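Laundry Folding on a Soft Surface: Fold Order and Stack Height
Final report, Household Methods module
Author: Duván Paucar
Submitted Mar 28, 2018

1. Purpose

Most written folding instructions assume a table. In small apartments the bed is usually the largest flat area, and clothes get folded there. The project compared two fold orders on a bed and measured the height of the finished stacks. The question was whether a soft surface changes which order gives the flatter result.

2. Materials

The test load had 38 pieces: T-shirts, long-sleeved shirts, towels and small cloths. Striped pieces were preferred for the trial folds. A stripe that runs parallel to the folded edge shows a straight fold, and a stripe that drifts shows a crooked one, so no marking of the fabric was needed.

All pieces were washed with Natlow powder and dried on a Coketar rack before the first session. The same load was used throughout. Stack height was read with a steel ruler against a Mosoti storage box placed beside the stack.

3. Method

Two fold orders were used.

Order A (sides first): lay the piece flat, fold both sides to the center line, then fold the hem up to the neckline or top edge.

Order B (half first): fold the piece in half lengthwise, turn in any sleeves, then fold down in thirds.

The cover was pulled smooth before each piece was laid down. Quilting leaves shallow ridges that catch on light cotton, and a shirt dragged across them picks up creases on the underside. Pieces were therefore lifted and set down again when they needed to be moved. Unfolded pieces were kept at the side of the bed.

Each order was repeated until 186 folds had been recorded in total. A fold was counted as straight if the edges met within 10 mm along the full length. Anything else was opened and logged as a miss before it was folded again.

4. Observations

T-shirts were the easiest pieces to judge. The hem is a long straight edge and the neckline gives a fixed center. Towels were less predictable. They are heavier at the ends, and the middle sinks into the bedding when the first fold is pressed down.

Lifting by one point let the fabric loop over itself, and the piece had to be laid out again. Lifting by two corners avoided this with towels but made little difference with shirts.

Striped pieces on the printed bed cover

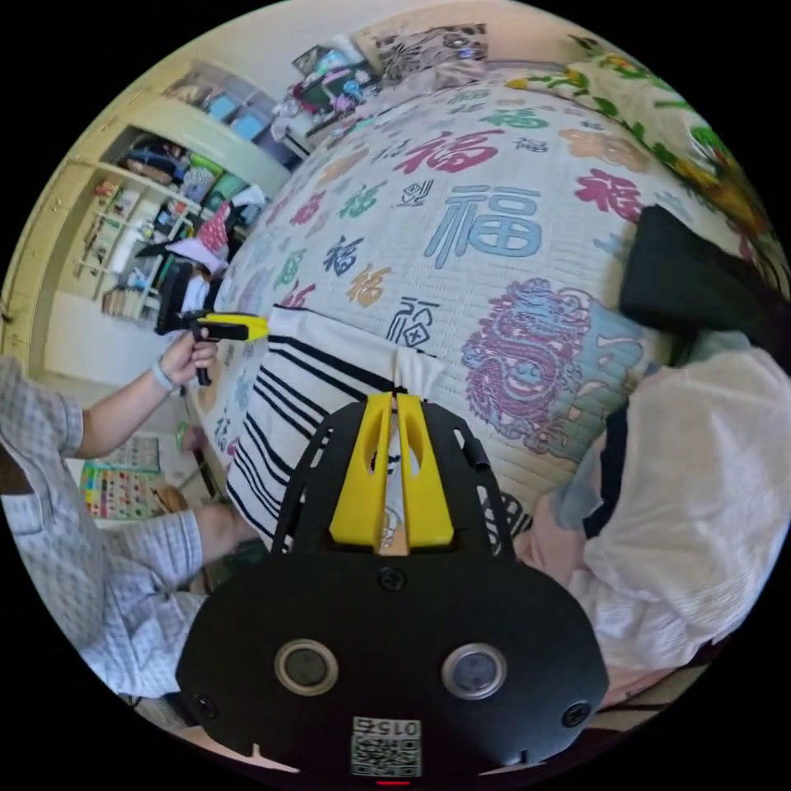
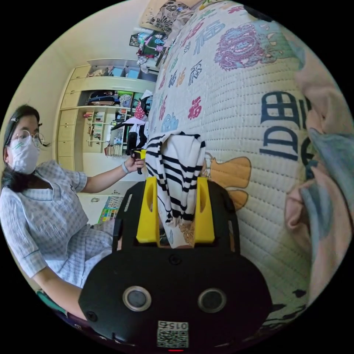
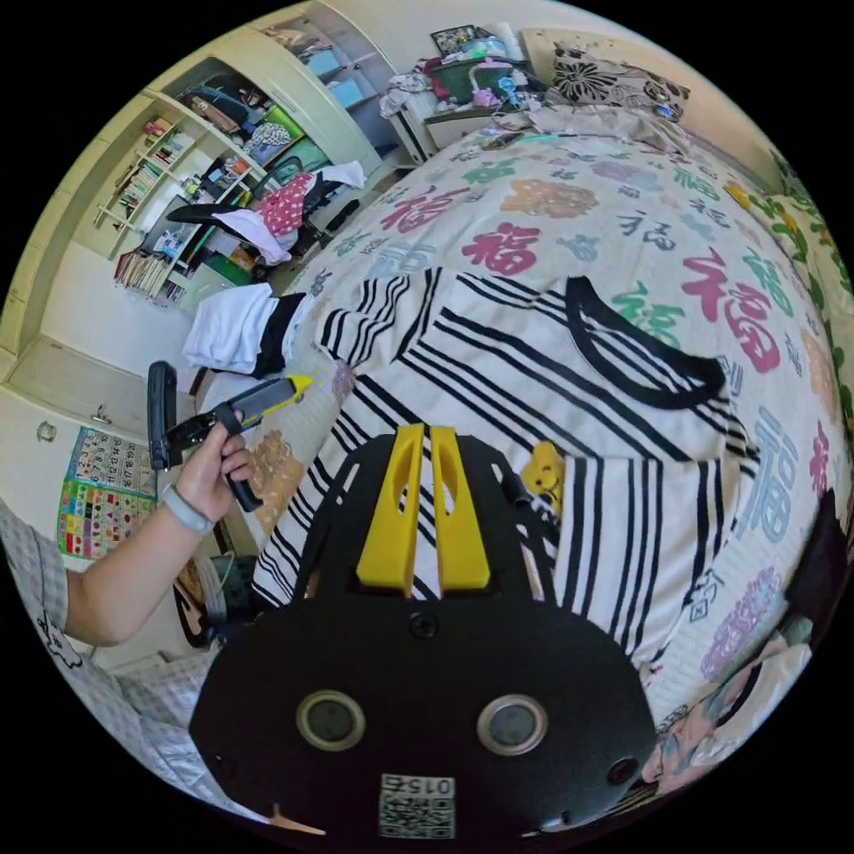

Order A gave flatter T-shirt stacks. Order B was faster for towels and produced fewer misses, mainly in the second half of the sessions. The sleeves of the long-sleeved shirts added bulk on one side under both orders - turning every other shirt end for end corrected most of the lean.

5. Sources of error

The bedding compresses under the hand, so an edge that looks aligned while pressed can shift when released. Stack height was read after a wait of 2 minutes, but stacks were not weighted. The pattern on the cover also made white edges harder to see where they crossed a colored character.

6. Further work

The October repeat will use a folding board from Narari laid over the bedding, with the same load and the same two orders. Bed sheets were left out of this trial and should be tested separately, with two people folding.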